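Home Projects Workshop Notes About Contact

Broom day at the workshop
May 10, 2022 – by Serena Melis

I've been itching to post this one! The hand-held grippers are finally at the point where I can pick both up and do real chores with them, and I'm so happy with how they sit in the hand. You show the job with your own arms first, then the robot arm (still in pieces on my shelf at home, sorry) gets to learn from it.

The left one is version 5 and the right one is version 2 with newer fingers, so they don't feel quite the same when you squeeze. I printed the last housing in 11 hours and then sanded it for what felt like longer.
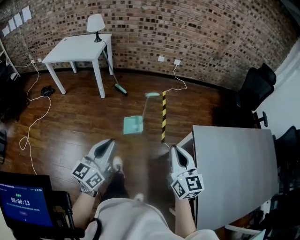 Both grippers up, marker cubes on, dustpan and broom waiting.

Sweeping is a great test – long thin handles want to twist as soon as you grab them off center. I tried softer pads from De Luca and the grip on the dustpan got so much better (the broom still rolls a bit, I'm thinking a shallow V-groove). My notes say 109 takes so far, and I want a lot more before I start any training.

Next up is a lighter trigger spring, and then the arm itself, which I'd love to have moving by September. If you've built a parallel gripper with a good cheap spring, please tell me which one!

This site uses cookies. By continuing to browse you accept our cookie policy. OK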